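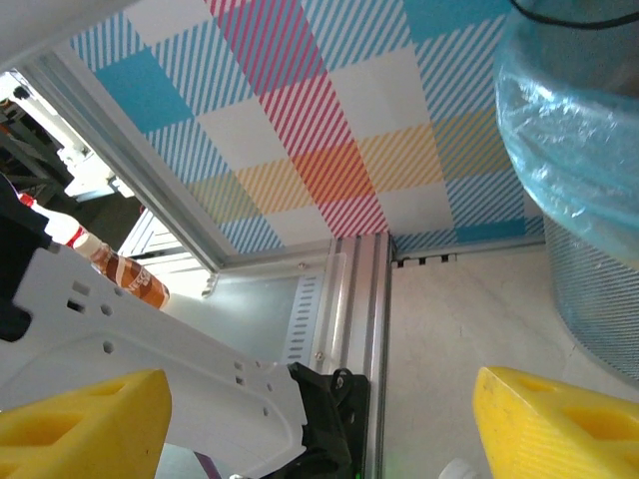 Plaid wall, yellow fingers, and the bin with its blue liner.

Raelene Tautahi had the Higuchi kit on a two-week trial, and by the fifth day she was talking to it.

"Okay, bottles," she told it. "Show me bottles!"

She wrote reviews for a little newsletter out of Keltport, 2,000 readers and most of them the sort who fix their own dishwashers. They had sent her soldering irons, label makers, a machine that folded socks badly. Nothing had made her skip lunch before. The Higuchi had made her skip it twice, and she'd gone through the whole manual in bed with a flashlight – all the way to the parts list, which she thought was beautiful.

Masanobu Sasaki came by at four with his coat still on. He had sold kits like it in Prollia for years and claimed to be tired of them.

"What's it doing?" he asked.

"Sorting trash. Well, learning to. Come look at the wrist view, it's the best part!"

He leaned over her shoulder at the screen. He didn't take off the coat, but he did put down his bag.
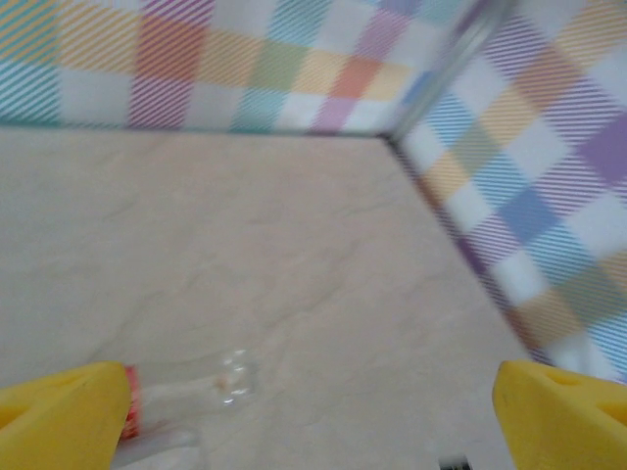 "Clear plastic," he said. "The old Pesia arm hated clear plastic. It would look straight through the thing and grab at the floor."

"I know! I reviewed the Pesia. I gave it a kind paragraph and felt bad for a month." She pulled her chair closer. "I've got 23 pages of notes on this one and I'm only supposed to turn in two."

"Any complaints?"

"The bolts come in one bag, all sizes mixed together. And step 13 should be step 5, you have to take half of it apart again when you get there. I'm putting that in." She thought about it. "I kind of enjoyed taking it apart, though. I'm putting that in too."

Masanobu found the other chair with his foot and dragged it over. On the screen the yellow fingers stood wide open over the pale floor.

"Run it slower," he said. "I want to see how it picks its angle."

She turned the speed down and handed him the manual, open to the parts list.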